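Letting your flat through me - the questions I get most

I look after rentals in Dilten and Rodley, and I answer the same handful of emails most weeks, so I've put my replies in one place.

Do you take on single flats?

Yes! Most of my landlords have just the one. I currently manage 73 homes and I've no wish to get much bigger. 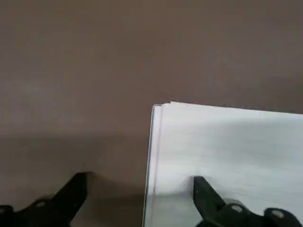
What do I need to send you before you can advertise? Proof that you own the place, the gas and electrical certificates, the energy rating and a set of keys. Paper copies are fine, and if you're posting them please pop the lot in a clear plastic sleeve like the one on the right, as loose sheets do wander off between my desk and the scanner.

How long will it take to find a tenant?

It depends on the street and the time of year. June is my busiest month by a mile, and a tidy one-bed near Nollach Park can go in 5 days. I won't promise you that though.
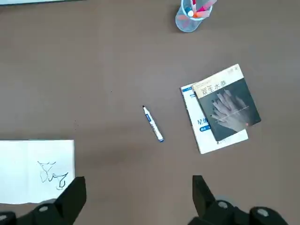
Written by the lettings desk at Liapis Lettings, March 2018

Do you do the viewings yourself?

I do, evenings included. I like to meet people before they apply - you learn a lot from a chat on the stairs.

What happens about repairs?

Tenants ring me first. Anything up to £60 I just get sorted and take it off the next rent.

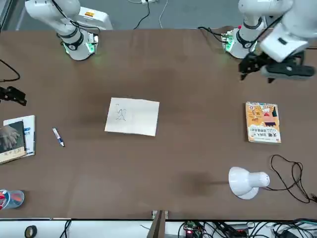

Over that, I'll ring or email you with a price before anyone picks up a spanner (unless there's water coming through the ceiling, in which case I'll ring you afterwards).

Can I leave furniture in?

Of course, but it all goes on the inventory, right down to the lamps.

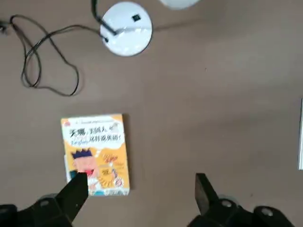
Desk lamp and book on a brown tabletop

How do I leave if I'm not happy?

Send me an email giving 36 days' notice. There's no exit fee, and I'll pass the keys and paperwork to whoever you choose.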